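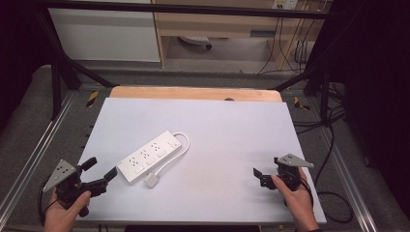 Department of Mechatronics, Rurberg — Student Projects, Manipulation Group

Teaching a Two-Handed Plug Task with Hand-Held Grippers
Project report by Leonie Goodwin and Marama Cartwright

1. Task

The project covers one tabletop task, called Josari in our logs. A power strip with three outlets lies on a pale board, with its own cord and plug lying next to it. The left gripper holds the strip steady. The right gripper picks up the plug, brings it back to the strip and pushes it into the outlet nearest the cord end. No power is connected at any point. The task was picked from the department list in November. It needs both hands, it involves a flexible part, and the final push fails in ways that are easy to score.

2. Demonstration method

The person giving the demonstration holds one gripper in each hand and does the task directly. Both grippers are black, with a two-finger jaw, a perforated gray plate on top and a cable running off the table. The previous group worked with the Morris leader arms, which sit at the side of the table and drive the robot remotely. We recorded a short set with those arms for comparison.

With the leader arms, the operator watches the robot do the work and corrects from a distance. Contact force is hard to judge, and most operators stopped just before the outlet and searched for the holes in small steps. With the hand-held grippers the same operators moved in one motion. The drawback is reach. A person can bend the wrist into poses the robot cannot copy, and these only show up when the recording is replayed.

3. Recording procedure

Each episode starts with both grippers open, one on either side of the strip. The operator waits for the tone, performs the task, returns to the start pose and holds still until the second tone. The strip is turned to a new angle between episodes. The cord is dropped by hand and left as it falls, unless the plug ends up under the strip, in which case it is dropped again.

We recorded 611 episodes. After replay checks, 484 were kept. Rejected episodes fell into these groups:

Wrist pose outside the robot's joint limits
Gripper opened before the plug was seated
Operator's forearm blocking the view of the plug
Start pose not held until the tone

The first group was the largest. It shrank after Marama Cartwright put a practice session ahead of each recording block, with the replay shown to the operator right away.

4. Training and test

The policy was trained with the Ustinia toolkit using its default settings, apart from a longer action horizon. Testing used 40 trials with strip angles not used in training. Grasping the plug was reliable when the prongs pointed away from the strip. When they pointed toward it, the policy often took hold too close to the prongs and could not finish the push. We had recorded few episodes of that case.

The left gripper caused 2 failures by closing on the switch end and sliding off.

5. Open points

Regrasping was never demonstrated, so the policy does not attempt it — a missed grasp ends the trial. The next group should record recoveries on purpose, starting from a bad grasp. The cables on the hand-held grippers also pull slightly when the operator reaches across the board, and a clip on the forearm would help. Calibration notes and the rejected episode list are in the lab folder under Josari.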